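Brasex open day in June, anyone else go?

gantrygus
Got back from the Brasex open day at 6 and I'm still buzzing! They had the Dradis arm going on the mock kitchen and you could stand close enough to hear the joints. I stayed for 18 runs. Favorite part was the counter work, with the gripper coming down near the bottle.

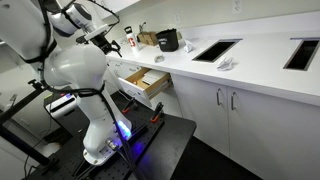
Dradis arm at the kitchen counter, blue light on at the base

Somebody at the back asked about payload and got a proper answer, graphs and all.

tinsnip_50
Jealous! Did they show Zhuravel too or just the one arm?

gantrygus
Just the one while I was there. Zhuravel was on the afternoon list.

moss_relay
I was there. Fun day, but I thought it was slow. The Grutus demo last year did the same kind of job in half the time.

gantrygus
Grutus had everything taped in place though. I'll take slow on a messy counter with a drawer hanging open.

moss_relay
Fair on the drawer. Still want to see it do 200 in a row before I get excited.

tinsnip_50
Were those cables always on the outside? I'd snag them in a day lol

gantrygus
Wrapped along the arm, yep. Didn't see one catch. Going again next year for sure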